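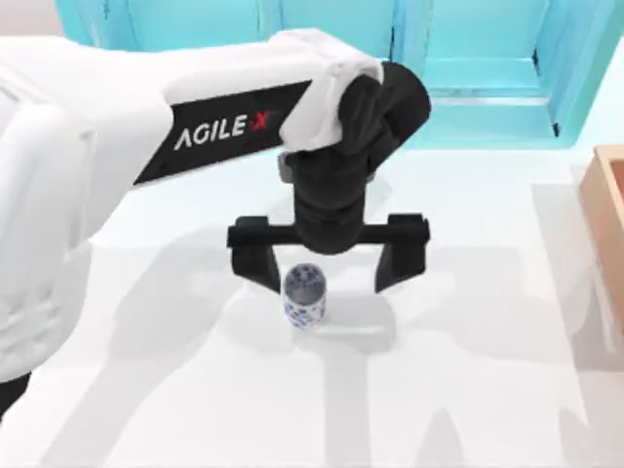 Petit gobelet sur table blanche

Février est pour moi le mois du thé, je ne sais pas si c'est pareil chez vous. En décembre on boit ce qu'on nous offre, en janvier on finit les boîtes entamées, et puis arrive février avec ses matins gris et cette envie de quelque chose de rond et de chaud dès six heures et demie, quand la maison dort encore et que le parquet craque sous mes chaussettes.

Je vous avais parlé l'an dernier de Banham, la petite boutique au bout de la rue des Tanneurs (celle avec la porte qui coince). J'y suis retournée chercher mon fumé habituel et je suis repartie, évidemment, avec tout autre chose : un thé noir qui s'appelle Barasa, cultivé à 1311 mètres d'après l'étiquette, avec un parfum de pruneau et de pain grillé qui m'a fait fermer les yeux devant la caisse. Un peu gênant, il y avait la queue derrière moi.

La première tasse a été une catastrophe. J'avais fait comme pour mes thés de tous les jours, eau bouillante, une bonne cuillère bombée, et je suis partie étendre le linge. À mon retour, c'était noir, râpeux, imbuvable même avec du lait. J'ai boudé la boîte trois jours. Et puis je m'y suis remise un matin, avec la balance de cuisine et le minuteur du four, en tirant un peu la langue comme une écolière – et là, quelle merveille !

Pour 200 ml d'eau, je mets maintenant une cuillère à café rase, pas davantage. Je laisse la bouilloire se calmer deux bonnes minutes, couvercle ouvert, et j'infuse trois minutes. Trois et demie si le ciel est vraiment bas. Je note tout dans mon carnet Nitudetti, 176 pages, que je croyais ne jamais remplir et qui est déjà plein aux deux tiers de gribouillis, de ronds de tasse et de mots comme « foin » ou « cuir, mais gentil ». Mes enfants le lisent à voix haute pendant le dîner en prenant un accent très chic.

Ma théière, elle, vient de la brocante de Plingate, où nous passions une semaine de pluie il y a quelques étés. Elle a un éclat au bec et elle goutte si on la penche trop vite. J'en ai essayé d'autres, de bien plus belles, mais je reviens toujours à celle-là, allez savoir pourquoi. Elle tient chaud juste le temps de deux chapitres.

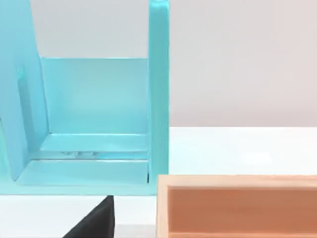
Peut-on faire infuser les mêmes feuilles deux fois ?
Tout dépend du thé : avec le Barasa, la deuxième infusion est très agréable, à condition de la laisser une minute de plus et de la faire dans la foulée, sans laisser traîner les feuilles jusqu'au soir.

La troisième, en revanche, je vous la déconseille, sauf pour arroser les fougères, qui n'ont pas l'air de s'en plaindre. J'ai aussi tenté le Barasa en gâteau, infusé dans du beurre fondu, et c'est encore trop timide à mon goût. Il faudrait sans doute doubler la dose, ou ajouter un peu de zeste d'orange. Si l'une d'entre vous a une recette de cake au thé qui sent vraiment le thé, je la prends avec joie – laissez-la en commentaire, je l'essaie dès que j'ai racheté du beurre.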